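Dantas cloth kit, second week

The Dantas kit I wrote up last time is still bolted to the bench, and I have had enough time with it to say something about the cloth handling, the part most people wrote in to ask about. For those who missed the first post: you get a pair of fingers, a wrist camera with its bracket, a cable loom and a licence for the control software, which is called Vitano. The arm is your own problem. Mine is the Akier, bought second-hand, with 3347 hours on the counter.

Fitting took an evening. The bracket holes line up, the loom is a touch short if your controller sits on the floor, and the printed guide still shows the old connector. Érica Lopes has the same kit on a newer arm and had to file the bracket, so check the flange drawing before you order.

Towels are the standard task supplied with the software. You choose a pick area, choose a place area, set the grip force and let it run. I use a plastic bin and a blue towel on a speckled worktop.

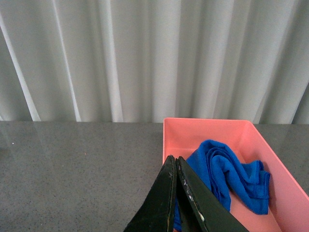 Grip force is set on a scale of 2 to 200, with no units given anywhere in the manual. I asked Urnard, who sell the kit over here, and Ákos Barta on their support desk replied the same afternoon to say the figure is a motor current limit and should be treated as relative. Fine, but then print that. At the default of 12 the fingers would hold the corner of a towel and lose it on the way up. I raised it in small steps until the drops became rare, and wrote the final value on tape stuck to the controller.

The coating on the fingers is my main complaint. It is a dark finish and it marks easily along the edges. So far as I can tell this has no effect on grip, but pale chips near the tips can confuse the edge finder in Vitano, which then reports the fingers as slightly more open than they are. Running the calibration again clears it for a while. Replacement fingers are sold in pairs only.

Thick pile is handled better than I expected. Thin cotton is worse, as the fingers tend to slide over a flat layer without picking it up. The software has a "pinch and lift" mode for this, which is slow and can be turned off.
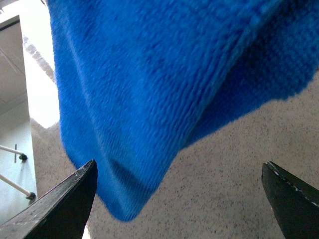

Can the kit fold a towel once it has picked it up?

Folding needs a second arm and the two-arm licence, and I have neither, so all I can report on is picking, moving and dropping into a bin.

Logs are written as plain text, one file per run, and are easy to read. The camera feed can be saved alongside them, though the timestamps drift on long runs. Edith Llanos has posted a short script on the user forum which lines the two up again, and I now use it on everything.

I will try the thin cotton again when the next Vitano update is out, with the pinch speed turned up.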